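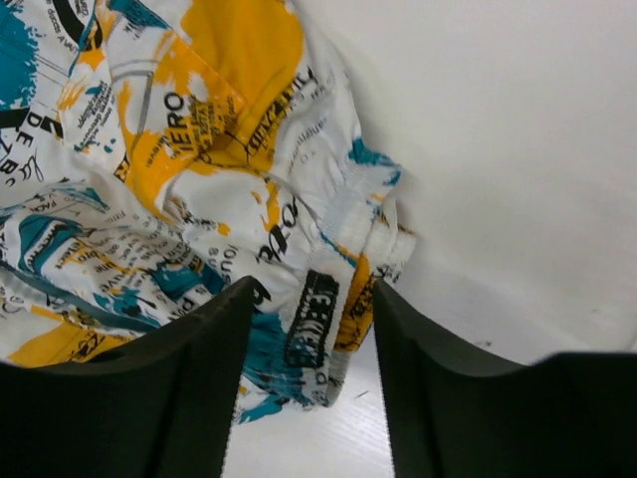 About Kandstead

We're a small clothes-care school in Arescombe, and we love laundry! Not everybody believes us when we say that, but spend a morning here and you might come round. We teach people how to sort, wash, dry, fold and look after the clothes they already have, from plain work shirts to the loudest holiday prints.

How it started

Tapio Koivisto ran a launderette in Jerkbridge for 19 years, and customers kept asking him the same things over the counter. Why has my waistband gone wavy? Can this go in with the whites? He began giving evening lessons on the folding bench after closing, with 3 people at the first one and a queue by the end of that winter. Kandstead grew out of those evenings, and Tapio still takes the beginners' class himself (and still gets worked up about overfilled drums).

What we teach

Our main course has seven sessions. We begin with reading care labels and sorting, move on to stains, and then spend a good long time on folding, which is where people tend to get hooked. Patterned clothes get a session of their own. A busy print in mustard yellow and teal, with lettering running all over it, is great fun to wear and surprisingly tricky to fold, as your eye follows the pattern and loses the seams. So we teach you to find the edges by hand first. Feel for the waistband or the hem, get hold of it, lift the whole thing and let it hang. Then lay it down, smooth it out from the middle and start your first fold.

Elastic has its fans here too. Gathered waistbands never want to lie flat, and we have several ways of dealing with them, all argued over at length at tea break.

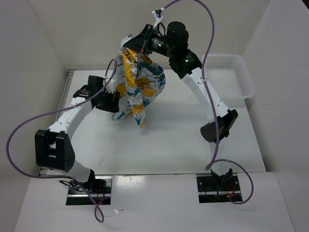 The folding room

Lessons run from half past nine until noon, with an evening group at 7. Bring a bag of your own washing, clean and unfolded, the more crumpled the better. Odd shapes are very welcome: fitted sheets, baby things, that shirt you gave up on.

Piątek

Piątek is our mending table, named after the baker's shop that used to have the front half of our building. Drop in with a loose hem or a tired drawstring and somebody will sit down and show you how to put it right. We have room for 60 learners across the year and the mending table is open to all of them, past learners included.

Come and see us

New courses begin in August. Ring the bell at the side door, as the front one sticks.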